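The bar that ate lunch

Snack makers say they are selling us a small meal. Natalia Ocampo read the wrappers for a month and came away hungry

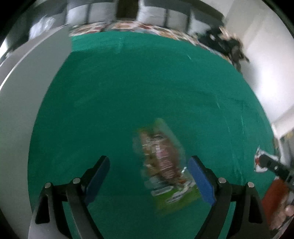 It began with a meeting that overran. By two in the afternoon I had eaten a thing called a Hatent, which promised on its front to "carry you through", and by twenty to three I was in the corner shop buying a cheese roll. I had paid more for the first than for the second.

The snack bar used to know its place. It lived in a lunchbox or a walker's coat pocket, and it was made of oats and syrup. Now it has a whole bay to itself by the tills and a new way of talking. Bars are "fuel". They are "complete". A Greltetti, which is a date and nut paste with a thin coat of chocolate, calls itself "a considered pause". I have considered it. It is a sweet, and quite a good one.

What bothers me is the arithmetic. The makers of Uveck told me by email that their bar can "stand in for a light lunch", and when I asked what they meant by a light lunch they gave a figure of 400 calories. The bar has fewer than half that. Was I meant to eat two? The reply, when it came, said customers "build their own routine". Two bars, then, at a price that would have got me soup and bread in the café under my office, with a chair.

I put the same question to Garside, a smaller firm which makes its bars in a unit outside town and let me visit in April. They were franker. The woman who runs the mixing room said she wouldn't give one to her own children in place of a meal, and went back to her dates. Their sales sheet still has the word "lunch" on it three times.

Defenders of the bar say it beats skipping food altogether, and on a late train I would agree with them. But I kept a diary for that month, and on the days I ate a bar at my desk I nearly always ate again before four. The bar hadn't replaced anything. I had simply added it, and felt rather pleased with myself for doing so.

Then there is protein, printed these days in larger letters than the name. Most of us who sit down for a living are not short of it. I did try the one with the biggest number on the front, and it took me seven minutes to chew, so perhaps the time counts as exercise.

I still keep a Greltetti in my bag. I have it with a cup of tea, after lunch.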